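3.2 Datenerhebung: Kleidungsstücke vom Bett in den Korb

Für den Teildatensatz »Schlafzimmer« haben wir mit Abstand am meisten Zeit aufgewendet, und es ist zugleich der Teil, auf den wir uns bei der Auswertung am meisten gefreut haben. Textilien sind für lernende Greifsysteme ein wunderbar widerspenstiges Material: Ein T-Shirt hat keine feste Form, verdeckt sich selbst und sieht nach jedem Griff anders aus. Genau diese Vielfalt soll das Modell zu sehen bekommen.

Die Aufgabe lautet in allen Episoden gleich: Die auf der Bettdecke liegenden Kleidungsstücke sind aufzunehmen und in einen geflochtenen Korb am Fuß des Bettgestells zu legen. Gesteuert wird der humanoide Roboter per Teleoperation; die Bedienung lag überwiegend bei Vignesh Mathew, der auch das Protokoll für die Ausgangslagen entworfen hat. Insgesamt enthält der Teildatensatz 1.172 Episoden, aufgenommen in der Versuchswohnung Vivmont. Geplant waren ursprünglich 2.000, doch schon in den Vorversuchen im Januar zeigte sich, dass eine stärkere Streuung der Ausgangslagen mehr bringt als die bloße Menge - eine Beobachtung, die uns selbst überrascht hat.

Aufgezeichnet werden zwei Arten von Ansichten. Die Kopfkamera erfasst Bett, Korb und beide Arme und liefert damit den Zusammenhang der Handlung. Die Handgelenkkamera zeigt den Kontakt zwischen Finger und Stoff, also gerade den Bereich, der von oben meist verdeckt bleibt. Abbildung 4 stellt beide Ansichten anhand derselben Aufnahmereihe zusammen.
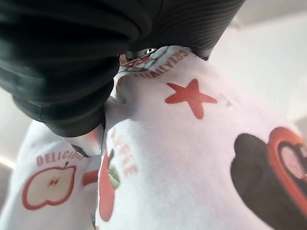
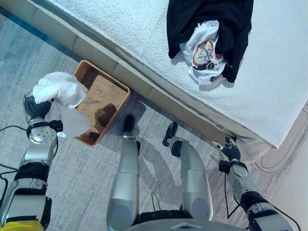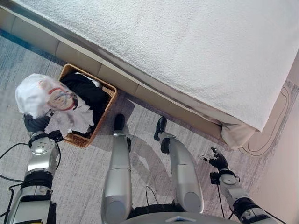

Abbildung 4: Ansichten aus der Erhebung mit bedruckter Kleidung. Erstes Bild: Handgelenkkamera, Finger im Kontakt mit weißem Stoff. Zweites und drittes Bild: Kopfkamera, linke Hand mit weißem Stoff am Korb; im zweiten Bild liegen Kleidungsstücke auf dem Bett, im dritten befindet sich schwarze Kleidung im Korb.

3.3 Annotation und Auswahl

Jede Episode wurde in die Phasen Annähern, Greifen, Anheben, Transportieren und Ablegen zerlegt. Die Grenzen setzt zunächst das Werkzeug Grodley anhand der Gelenkdaten, danach werden sie von Hand geprüft. Besonders ergiebig sind die Übergänge zwischen Transportieren und Ablegen: Hängt ein Stück Stoff über den Korbrand, muss das Modell lernen, dass Loslassen allein die Aufgabe noch nicht abschließt. Für diese Fälle haben wir rund 300 Episoden mit einer zusätzlichen Marke versehen.

Die Aufdrucke auf den Kleidungsstücken haben sich dabei als echter Glücksfall erwiesen. Ein Stern oder ein Schriftzug, der über eine Falte läuft, gibt der Bildverarbeitung Anhaltspunkte dafür, wie der Stoff liegt; bei einfarbig schwarzer Ware fehlen sie völlig. Wir behalten deshalb beide Gruppen im Trainingssatz und weisen die Ergebnisse in Abschnitt 5 getrennt aus. Aussortiert wurden lediglich 15 Episoden, bei denen die Zeitstempel der beiden Kameras auseinanderliefen. Abgebrochene Griffe bleiben dagegen erhalten und sind im Feld »Ausgang« gekennzeichnet, denn das in Abschnitt 4 beschriebene Modell Undora nutzt sie beim Training als Gegenbeispiele.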